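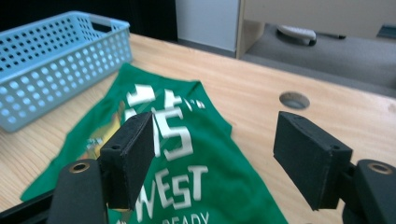 Kera is hiring a software engineer to own the perception and grasp-planning layers of Ulow, our control stack for handling clothing and other soft goods. The position is full time, based in Aststead, reference 1618. Most of the failures we log come from cloth whose shape the planner guessed wrong. A green shirt with white lettering, lying flat beside a blue basket, gives the segmentation model a large low-texture region, a patch of high-contrast print, and an outline that says little about which edge is a hem and which is a fold. The gripper pads block part of the view as well, and the model has to tell dark pads from dark cloth. You would be working on that class of problem from the first week.

Responsibilities

Maintain the cloth segmentation and keypoint models, including training scripts, evaluation sets and regression tests.
Extend the grasp planner to two-handed actions, with timing constraints between the left and right tool paths.
Reduce latency between image capture and planner output. The current budget is 14 frames and we want it at 9.
Keep calibration tooling in working order. Camera-to-tool offsets are checked at the start of every shift and the scripts need attention.
Review code from three other engineers. All changes to the control loop need two approvals.

Requirements

Strong C++ and working Python.
Experience shipping perception or motion-planning code that ran on hardware other people depended on.
Comfort with rigid-body transforms, time synchronization and log replay.
A degree is not required. We read code samples before resumes.

Useful but optional: work with deformable objects, learned policies, or wrist-view cameras. Close-range views are a large share of our input, and perforated surfaces in the background still produce false edges in the depth estimate.

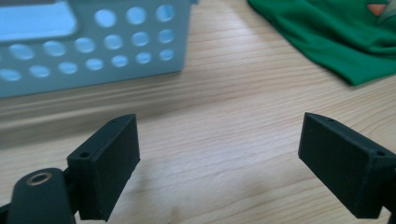 How much of this is research and how much is maintenance, one applicant asked in the previous round, adding that the listing read like two jobs. The split is close to even. Planner and model work takes the larger blocks of time – calibration, log tooling and test upkeep fill the rest. There is no separate infrastructure group to hand those tasks to. Engineers who want to publish may do so after internal review, but publication does not count toward performance evaluation.

Working conditions

The team sits next to the test floor. Expect two or three days per week on site, more during release weeks. You will handle the tools yourself, as wrist-view data is hard to debug without having held the gripper that produced it. Ulow releases are frozen in December and the on-call rotation is suspended for that month.

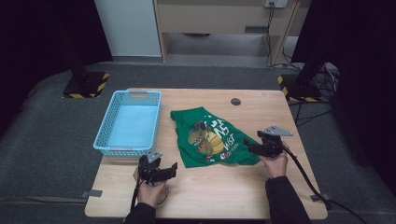 Two-handed work with T-shirt and basket, Aststead.

Interview process

Applications go through a code sample review, a 60-minute technical call and one day on site. The on-site day includes a log replay exercise: you receive a recorded run with a planner fault and 16 GB of synchronized data, and you explain where the plan and the observed cloth state diverge. A fix is welcome but not expected. Travel is reimbursed.

To apply

Send a code sample and a short note on one bug you found in a perception or control system – what the symptom was, what the cause was, and how you separated the two. Put reference 1618 in the subject line. Applications close 2 April 2023. Late submissions are held for the next opening.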